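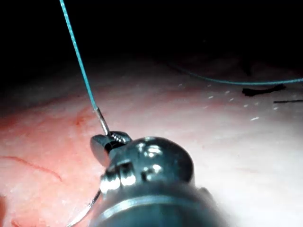
Eugeniusz Czerwiński told me before I'd even sat down that a beginner should be kept away from knots for the first month. Just drive the needle, he said, over and over, and leave the tying for later.

I'd gone to see him at Filbridge, where he teaches suturing in a long upstairs room. I expected a lecture – I got coffee and a pile of old practice pads instead, which he hands around the way other people hand around vacation photos!

"People want to see neat rows," he told me. "I want to see where the needle went in."

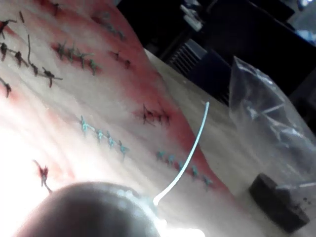 He keeps every pad his students finish and has over 160 of them now, stacked in a closet. When someone gets discouraged he pulls out their first one and puts it next to the latest. I asked if that ever backfires. "Once," he said, and wouldn't tell me more.

We talked a lot about the curve of the needle, which I'd never given a thought (I sew buttons, badly). You have to let it travel along its own arc, he says, and the people who push it straight ahead end up tearing the pad.

"Turn, don't shove. I say it maybe 40 times a day. My wife says I say it in my sleep."

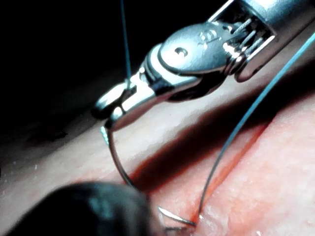

A curved needle with its point against the surface.

Thread color came up too, and he got quite worked up about it. He likes blue-green for teaching because tired eyes can follow it. Black he calls "a punishment." And long tails drive him up the wall – trim them, he says, or you'll catch them with the next stitch.
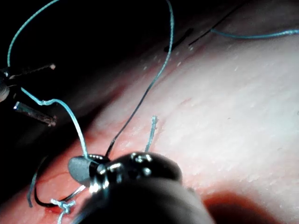
Filbridge, February

I went back for a second visit in the late afternoon and found him redoing one of his own knots. He'd pulled it too tight, he said, and the edges had bunched. How many has he tied in his life? He had no idea, and he didn't care to guess. Then he slid a fresh pad across the table and told me it was my turn.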